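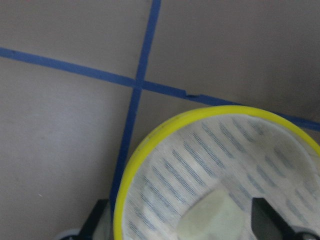 请把中场休息还给长片！一次在 Orbán 影院的四小时观影记

影音杂谈 > 看片笔记 > 老影院

四月去 Sorkow 玩，本来计划是爬山，结果连着下雨，我就在镇上的 Orbán 影院里泡掉了大半个假期。回来以后一直想写写这件事，尤其是看《盐河纪事》的那个下午，因为那是我这辈子第一次在电影院里碰到正儿八经的中场休息，灯亮、幕合、铃响，一样不少。看完兴奋得不行，走回旅馆的路上就开始在手机里打草稿，打到一半淋湿了屏幕，后半段全是乱码，只好现在重写。

先说影院。Orbán 只有一个厅，278个座位，深红色绒面，前排扶手磨得发亮。银幕前面有真正的幕布，会动的那种，开场时从中间往两边拉，速度慢得让人心痒。我小时候家附近的工人俱乐部也有一块，后来改成多厅影城就拆了，这些年走进影厅，银幕永远是光秃秃地亮着，在放汽车广告。所以那天幕布一动，我整个人就坐直了。

片子是两点开场，票是一张小小的硬纸片，上面盖了个日期戳。检票的阿姨撕票前特意叮嘱：“中间要歇一次，别走错了门，以为散场了。”我当时还想，谁会搞错呢。后来还真有两位观众拎着伞走了，铃响以后也没见回来，不知道他们会怎么跟朋友讲这部电影的结局（停在渡口那一场，倒也是个挺有味道的结局）。

序曲是用来干什么的

灯暗以后，幕布没有马上打开，先放了几分钟音乐。全黑，只有幕布下沿一点点暖光，弦乐从很低的地方慢慢爬上来。我以前在碟里也遇到过这种序曲，每次都直接按快进，觉得那是给当年进场找座位的观众垫场的，在家看用不着。

坐在影院里才明白它有多好用！头一分钟大家还在剥糖纸、关手机、把湿外套往椅背上搭，到第二分钟就安静了，再往后，你会发现自己的呼吸已经跟着那个速度走了。等幕布拉开，第一个镜头是一条很宽很平的河，几乎什么都没发生，可是你已经准备好看“什么都没发生”了。要是没有那段音乐，我估计自己会在河面出现半分钟后就开始想晚饭。

而且序曲里藏了后面的东西。有一个四个音的小动机，第一次出现时毫不起眼，后来盐船沉下去那场戏又回来了，换成单簧管，很轻。我在座位上起了一身鸡皮疙瘩。我不太懂音乐，能听出来全靠开头那几分钟没别的可干，只能听。

上半场

《盐河纪事》的故事不复杂：两兄弟继承了一条盐船，一个想卖，一个想留，河道要改，镇子要搬。搁在现在，第一集就能讲完，剩下的时间全拿来反转。这部片子不着急，上半场花了大把时间拍他们怎么装船、怎么跟税官磨嘴皮子、怎么在岸边做饭。有一场吃饭的戏特别长，一家人围着锅，谁都不提卖船的事，可是每个人夹菜的次序都在讲这件事。弟弟先给嫂子夹，嫂子又转给了婆婆，哥哥一直没动筷子。就这么一锅饭，我看得比看追车还紧张。

摄影也真舍得。导演好像特别喜欢把人放得很小，放在景里最不起眼的位置，让你自己去找。在家里的电视上这种镜头很吃亏，我之前看过一个版本，压得厉害，岸上的人就是几个灰点子。到了大银幕上，那几个灰点子有的在吵架，有的在补帆，还有个小孩一直在试图骑一只羊。我敢说导演绝对知道那只羊在那儿！旁边的大叔也发现了，笑出了声，然后后面一排也跟着笑起来。

上半场收在渡口。哥哥在契约上按了手印，渡船离岸，弟弟站在水里，水到膝盖，音乐忽然全停，只剩桨声。然后银幕黑了，出来三个大字：休息中。

我当时真的“啊”了一声，好在不止我一个人。

休息的22分钟

幕布合上，灯亮起来，墙上的钟旁边有块小牌子，写着“中场22分钟”。为什么是22我也没打听，后来觉得这个长度刚刚好：去洗手间排队、买一杯热的、站在走廊里跟陌生人聊上几句，再慢慢踱回来，一点不赶。

走廊里的气氛太妙了。平时看完电影，大家都低着头往外走，各回各家，想聊也只能在网上聊。中场就不一样，故事还悬着，所有人都处在同一个地方，谁也不比谁知道得多。排队买热可可的时候，前面两个学生模样的女孩在争论哥哥是不是早就打定主意了，一个说吃饭那场就能看出来，一个坚持他在渡口还犹豫过，证据是按手印之前他擦了擦手。后面一位老先生忍不住插嘴，说擦手是因为刚才搬过盐，手上有盐印子按不清楚。三个人就这么聊上了，我也凑了过去，把可可洒了一点在鞋上。

我投老先生一票，不过女孩的说法更动人。

热可可是真好喝，很稠，杯子是那种厚厚的白瓷杯，要押金。柜台还卖一种撒了罂粟籽的小面包卷，我买了一个，下半场前咬完，掉了一身渣。影院倒是规定得很松，唯独不许把瓷杯带进厅，估计碎过不少。

铃响了三次。第一次长，第二次短，第三次是很急的一串，最后灯才暗下去。又是一小段音乐，这回快多了，带着鼓。

下半场为什么更好看

我一直觉得自己看长片不行，一过两个小时就开始挪屁股，注意力像漏水一样。所以那天最意外的是，下半场我一次表都没看过。

想来想去，功劳主要在那段休息上。身体缓过来是一方面，更要紧的是脑子里把上半场重新过了一遍。站在走廊里跟人争擦手的细节，等于替下半场温了一次书。等到哥哥很多年后在城里又见到一份契约，下意识地在衣服上擦手，全场都有一点小小的骚动，我听见刚才那个女孩倒吸了一口气。那个镜头特别短，要是没有中场的争论，我九成会漏过去。

还有结构上的讲究。拍的时候就知道中间要断，编剧会把上半场写成一个有自己结尾的东西，下半场再重新起头。《盐河纪事》的上半场几乎都在水上，下半场几乎都在陆地上，颜色、声音、走路的节奏全换了一套。一口气连着看，这种变化可能会显得生硬，中间隔了一杯热可可，就成了“好多年过去了”。时间跳跃这件事，用一行字幕交代和让观众真的离开座位一会儿，效果差太远了。

现在的长片越来越长，三个小时的片子一年总要看上几部，可是大多没有给中断留位置。我也见过有的影院硬在中间切一刀，切在人家半句台词上，那当然难受。要休息就得从剧本开始设计，把它当成一个正经的段落来写。我特别盼着有哪位导演再认真玩一次这个，哪怕只有十分钟！

在家怎么补课

回来以后心痒，想再看一遍。Cuton 出过一套修复版，我之前嫌贵没买，这次咬牙下了单。序曲、幕间音乐、散场音乐都完整保留了，画面是黑的，菜单里还可以选择要不要在中场自动暂停，这个功能我太喜欢了。花絮只有一条，讲声音修复，桨声那一段是怎么从好几条磁轨里拼出来的，讲得很细，喜欢声音的朋友值得专门看看。小册子里的文章字号偏小，我是拿台灯凑着看完的。

Fudeo 上也有，付会员就能看，画质还过得去，可惜序曲剪掉了，渡口那场之后直接接下半场，“休息中”三个字一闪就没了，看着特别冤。我给他们留了言，希望能补上完整版。如果你也有会员，不妨去留一条，人多了说不定有用。

要是手边只有这种版本，我的土办法是这样：在渡口那里自己按暂停，开灯，站起来，离开放电视的房间。手机别碰，一碰就回不来了。烧壶水，切点水果，最好身边有个人能聊聊哥哥到底什么时候拿定主意的。差不多了再回去坐下，把音乐专辑里的幕间曲放一遍（原声碟的倒数第二轨），再接着看。我上周末和家里人这么试了一次，他们原本听说片长就想逃，最后看完了全片，还为擦手的事吵到刷牙。家里目前一比一平，我没投票，怕影响团结。

另外说几句 Orbán 的实用信息，给想去 Sorkow 的朋友。影院在老桥的东头，门脸很窄，旁边是一家修鞋铺，很容易走过头。下午场比晚上清净，我那场大概坐了30来个人，想坐哪儿坐哪儿。我试过三个位置，最喜欢中间偏后一点，能把整块幕布收进眼里。最前面两排仰得脖子疼，但是看河景会有种被水淹的感觉，胆子大的可以试试。靠右墙那一侧有暖气管，冬天应该很舒服，四月坐着有点热。字幕是打在银幕下沿的，前面坐了高个子就麻烦，进去先看一眼前排再落座。

他们的片单贴在门口的玻璃柜里，手写的，换得很勤，网上反而更新得慢。我离开那天看到下一轮要放一部《北站灯火》，也是带中场的，片长比《盐河纪事》还多出一截，讲铁路调度员一家三代。我一个字的剧透都没看，票根夹在本子里留着当书签，已经在琢磨秋天能不能再请几天假了。有看过的朋友请只告诉我一件事：中场断在哪儿之前该先去买面包卷，还是之后？

对了，爬山最后还是去了，走到半山腰起雾，什么也没看见，下来正好赶上晚场。

标签：老电影、影院、中场休息、长片、旅行顺便看片

喜欢 30　评论 22　转发 2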